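Scoop, Jar, Repeat: Choosing Fingers for a Two-Arm Bench

By the features desk
2023-01-30

The Nekico bench takes up one side of a narrow room at Liao, a small shop that sets up tabletop robots for packing and portioning jobs. Two white arms face each other across a marble-patterned top, with pale walls on three sides. The job this winter is to pick a set of gripper fingers. There are two candidates, the stock Brindska fingers that came with the arms and a longer, narrower pair from Evico.

The test is a plain one. One arm takes a scoop, the other steadies a jar, and candy goes from a green bin to the jar. The shop settled on candy after trying dried beans, which rolled too easily and told them little about grip. Gummy pieces on sticks catch on each other and on the lip of the scoop.

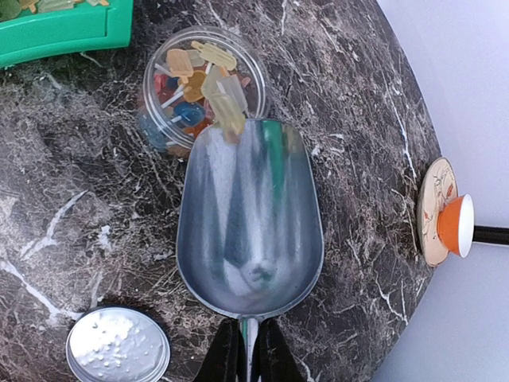 The scoop held by its handle between the two fingers, as the wrist camera sees it.

A scoop handle is thin, smooth metal, and that makes it harder to hold than it looks. When the front of the bowl meets a pile of candy, the whole tool wants to turn between the fingers. With the Brindska set, the handle slipped out of line in 20 of 266 runs. The Evico set did better on the handle and worse on the jar, where the longer fingers bent when they closed on the rim.

The wrist camera mattered more than the team expected. At first they ran the bench from the fixed cameras alone, and the scoop kept landing short of the jar. Up close, the operator can see where the front edge of the bowl sits against the jar mouth before tipping it. The drawback is reflections. Polished metal picks up whatever is near it, and a green streak from a bin can look like part of the load to the software. A brushed scoop is on order.

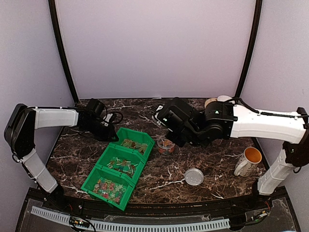
Both arms over the bench, with the three-compartment bin at left of center.

Layout took up most of the second week. The bin stands at an angle so that either arm can come in along a compartment instead of across the dividers. Where it stands is still an open question. Close to one arm, that arm has an easy reach and the other has almost none. Farther back, both can get to it, but the wrists crowd each other — and the cables crowd them too. The shop now leaves more slack at the gripper and ties the rest down along the upper link. 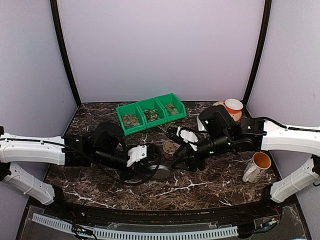
Grippers on either side of the small clear container, bin toward the rear.

Price comes into it as well. The Evico fingers cost 500 dollars a pair, and the quote for refitting both arms, with new brackets and a spare pair, was 1,795. The Brindska fingers are already paid for.

For now Liao is leaning toward a split setup, with Evico fingers on the scoop arm and Brindska on the jar arm. That means two sets of calibration files and two kinds of spares in the drawer. The controller handles it without complaint, though the closing force has to be set separately for each side. A longer run with the split setup is planned for March, using the same bin and a heavier jar.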